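Workroom inspection, Chin building, second floor
Month: November. Filled in by: Tassanee Sombatkul

1. Exits and passages
Both doors open fully: yes. Passage 100 cm free: yes.
Comment: the mat at the second door is curling on one corner. I have pressed it down but it needs new tape.

2. Floor
Clean, no loose pieces: yes.
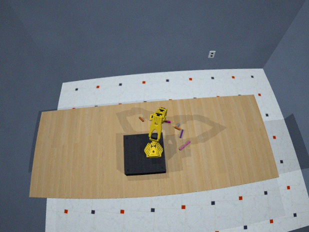

Table and floor, item 2.

3. Fire
Extinguisher in date: yes. Pin and seal in place: yes.
Comment: the sign above it has faded. Please order the bigger one from Jatlow, readable from 15 m.

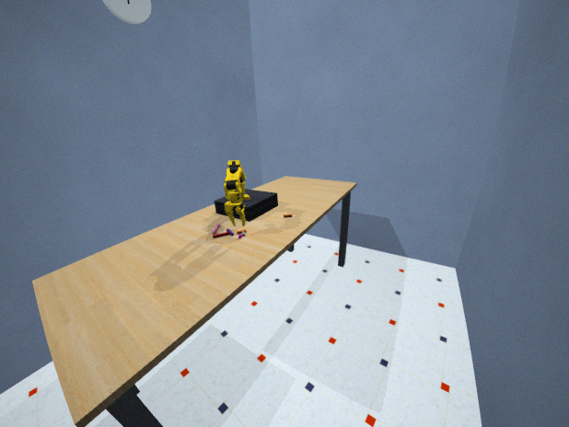

Page 2 of 4

4. Electricity
Sockets fixed to the wall: one is not, by the sink. I put tape over it and wrote to Broltanine.
Extension cords: one found plugged into another. Removed. 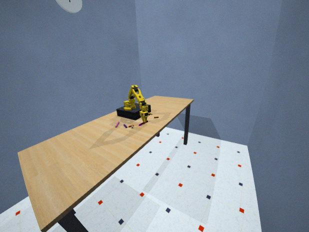
5. Tables. The load limit is 200 kg and the label must be readable. Please check also that every screw is tight. The legs are dark, so look for rust with a lamp, especially where they meet the floor. Wipe the top along the grain, with a cloth that is only a little damp.

6. First aid
Box complete: no. Nearly 20 plasters are missing from the list amount, and the eye wash expires soon.

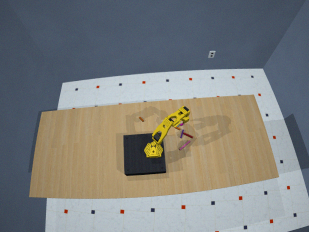

Barry Pilkington replied that the eye wash is already ordered from Ralludska, and asked that the plasters be counted again after the box in the kitchen is checked.

7. Lights
Emergency lamp tested at 4 p.m.: works.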